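Which slot for a second-hand graphics card, and how do I clean the old board first?

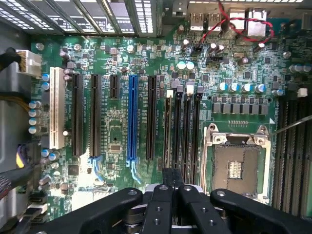

Rizal Tjoa
I've taken on an old desktop from my uncle's shop in Pestemgate and want to get it going for my daughter's homework and a few older games. I have a used graphics card, a Kineck one with a single fan, bought for 18 pounds. The side panel is off and I can see more slots than I expected. There's a white one on the left, then several black ones of different lengths, and one blue one among them. Does the card have to go in the blue slot or will any of the long black ones do? The label next to it is too faint for me to make out with my glasses on or off.

Also, the case has been standing under a counter for years. Can I use the hoover on it? And do I need to take out the red and black wires that loop over the ports at the back? They look as if they might get in the way of the card.

The power supply says Dinska on the side, if that matters. No manual came with it.

Nawal Amrani
Use the blue one. Board makers often pick out the main graphics slot in a different colour, and on yours the blue one is full length. A long black slot may well take the card too, but slots that look the same length can be wired for less speed. Without the manual you can't be sure which is which, so start with blue. The white one is ordinary PCI and a modern card won't go in it at all. It's for old sound cards, modems and that sort of thing.

For fitting it:

Shut down, switch off at the wall and pull the mains lead. Hold the power button in for a few seconds afterwards. Touch bare metal on the case before you touch the board.

Take out the metal cover at the back that lines up with the slot. Yours are the kind with holes in. Some are screwed in and some have to be bent out, so check before you pull hard. If the card is two covers wide, take out the next one along as well.

Push the light blue latch at the bottom end of the slot open. Line the card up, press down evenly until it clicks, then put the screw in at the back. If you ever take the card out again, open the latch first. I broke one by forgetting.

Check whether the card has a power socket of its own on the edge. If it does, it needs its own lead from the power supply. Read the sticker on the supply and compare it with what the card asks for.

Leave the red and black wires plugged in until you've followed them to both ends. They go down to a small black header, and I can't say from here what they do. If they touch the card you can usually move them to one side with a cable tie.

Irfan Mandagi
no hoover. static. tin of air from the supermarket, hold the fan still with a finger while you spray or it spins too fast. do it outside

Gilang Harahap
Agree with both of the above. We do a lot of these at Harahap Repairs and a soft paintbrush is good for the parts the air doesn't shift. Brush between the slots and along the holes at the back, where fluff collects. Keep the tin upright or you get liquid out of it.

Have a look at the tops of the capacitors while you're in there, the little cylinders. You've got a column of them beside the white slot and a few more further up. The tops should be flat. If any are domed or have brown crust on them I wouldn't spend more money on the board.

I'd also start it up once without the card, after cleaning, if the board has its own monitor socket. Then you know it works before you add anything. A new coin battery for the clock is worth doing at the same time if the date keeps resetting.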